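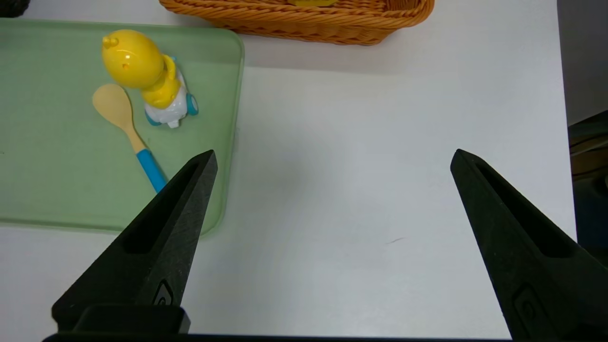 Figure 6. White tabletop with green tray

Section 6. Setting up a reunion in Zovo

This section covers creating a reunion event, building the guest list from your street records, and opening the sign-up page. You need organizer rights on your neighborhood's Zovo account. If you only see the Guest menu when you log in, ask your account owner to change your role before you start.

The screens described are from the version released November 27, 2019. Older versions put the Street List under Contacts.

6.1 Create the event

1. Log in and choose Events, then New Event.
2. Select Reunion as the event type. The type can't be changed once the event is saved.
3. Enter a name of 52 characters or fewer. Longer names are cut short on printed name tags.
4. Enter the venue and the start time. If the hall has more than one entrance, put the correct one in the Directions box.
5. Set the capacity. The default is 40.
6. Click Save as Draft.

Note: A draft is visible to organizers only. You can leave it and come back to it at any time.

6.2 Import the street list

The street list links each guest to the house where they lived. Former residents use it to find old neighbors, and the seating plan is built from it.

1. Open the draft and choose Guests, then Street List.
2. Click Import and select your spreadsheet. It must have the columns Family Name, First Name, House Number, Street, and Contact.
3. Check the preview. Rows shown in red have no house number. You can import them anyway and fill in the number later.
4. Click Confirm.

People who moved within the neighborhood will appear once for each address. Leave both entries in place and click Link on the second one. Zovo then counts them as one guest but shows them under both houses.

If a street has been renamed, enter the old name in the Street column and the new one under Also Known As. In the sample file supplied with the program, Lungu Street is entered this way, with Flarkevden Road as its current name.
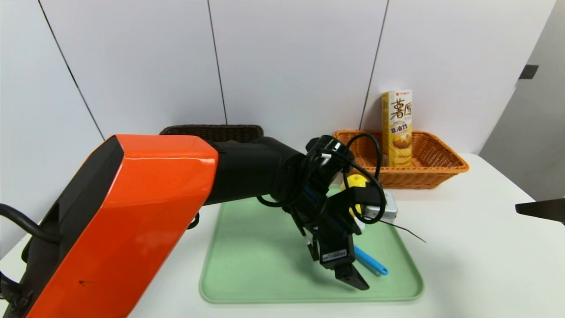

Caution: Importing the same spreadsheet twice replaces any changes you have made by hand. Export a copy of the list before you import again.

6.3 Send invitations

1. Choose Guests, then Invitations.
2. Pick a template or write your own message. The field marked {house} fills in the guest's old address.
3. Send a test to yourself and open it on a phone as well as a computer.
4. Set the reply deadline. Zovo suggests 30 days before the event.
5. Click Send.

Guests with no email address are moved to the Print and Mail tab. Letters print in street order, so they can be delivered on foot where people still live at the same address.

Note: Replies received by phone or in person have to be entered by hand. Open the guest's record, choose Reply, and add your initials.

6.4 Collect photos and memories

This step is optional. Guests can upload old photos from the sign-up page, and organizers can add scans of prints.

1. Turn on Shared Album in the event settings.
2. Choose who approves uploads. Approved photos appear in the album within the hour.
3. Add a year and a street to each photo if you know them. An estimate such as "early 1970s" is accepted.

Caution: Do not publish the names of children in recent photos without a parent's permission.

6.5 Open the sign-up page

1. Return to the event and click Publish.
2. Copy the web address and paste it into your newsletter or notice.
3. Check the reply count under Guests. When capacity is reached, new sign-ups go to the waiting list.

To close sign-up early, click Pause. Guests who have already replied are not affected.

For seating plans and name tags, go to Section 7.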